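A good word for the white tables

I've been meaning to write something nice about the tables out in the open office, and 17th December seems as good a day as any! When we were still over at Sevbridge I had a desk with a drawer that stuck, so a big white top with a potted plant and a spray bottle on it feels like luxury to me.
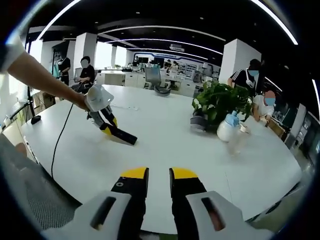

Can anyone sit there, or do you have to book?
Just sit down. Booking is only for groups staying longer than 2 hours.

My one request (okay, I have a couple) is about the chairs. Push them back in when you go, please, and wipe up your cup rings.

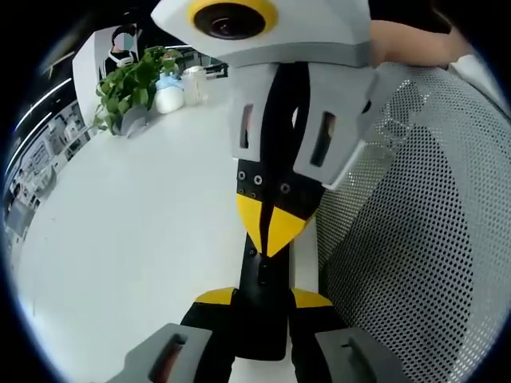
Small stuff left behind

Parts and bits go in the tray by the Pendent shelf. I found somebody's adapter in April and I still have it, so come and claim it!

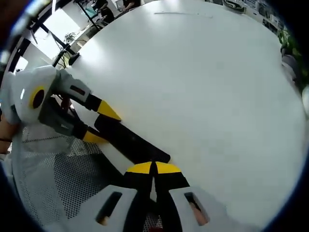

The round top is my favorite, because you can all reach the middle and there's no corner to catch your hip on. Flat black pieces are easy to spot on all that white, too.

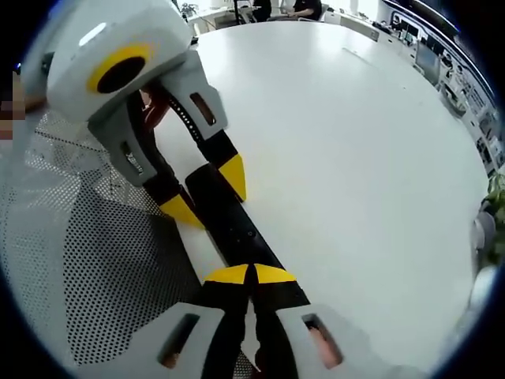

Abla Tarawneh

Plant watering sign-up is on the kitchen door, and the plant likes about 200 ml at a time.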